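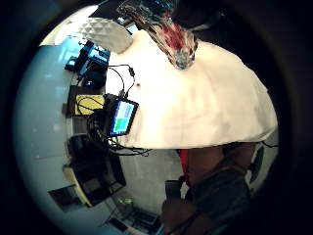

Would the Drutari circulation kit work for a church library that has no computer at all, one reader wanted to know, and could she start with just a couple of shelves? Yes and yes! I wrote back the same evening, and her question made me realize this page never said so.

Drutari Circulation Kit for Small Libraries
Item 3718
Sold by Hoketholm Library Supply
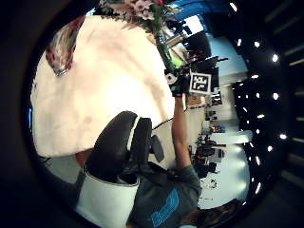

Uddin
Shop owner and former school librarian

Page updated February 17, 2020

I put this kit together after years of running checkouts on paper, and I still think cards are a lovely way to lend books if your collection is small. You write the borrower's name on the card, stamp the date, file the card in the tray, and send the book home. When it comes back you pull the card and tuck it in the pocket again. I can teach it to a fourth grader in the time it takes to find a pencil.

What's in the box

1050 book cards, ruled on both sides
Matching self-stick pockets, same quantity
Date due slips in pads
Four sets of tray dividers, A to Z
One band date stamp (ink pad sold separately, sorry)
The Lellent handbook, 203 pages, spiral bound

The cards are a heavy cream stock that takes ballpoint and pencil nicely. Gel pens smear on it, so I'd keep those away from the desk. The pockets have a peel-off backing and go inside the back cover. If you're putting them in older books with flaky endpapers, skip the adhesive and use a dab of library paste - I've ruined a few covers learning that one.

About the handbook: it's the Lellent one, the second printing, with the longer chapter on overdue notices. I use the chapter on sorting fiction from nonfiction more than any other (yes, it has opinions on where biography goes, and no, I don't agree with all of them). There's also a blank weekly tally sheet in the back you're welcome to photocopy.

The tray isn't included. Any tray made for 3 by 5 cards fits, and most of you seem to have one in a closet already.

Refills

Cards and pockets can be ordered separately in any mix. A full kit lasts my smaller customers about 4 years. Slips run out first, every single time, so throw in an extra pad if you lend a lot of picture books.

Orders leave Hoketholm by ground mail. Unopened kits can come back for a refund, and opened ones can be swapped if something's missing or misprinted.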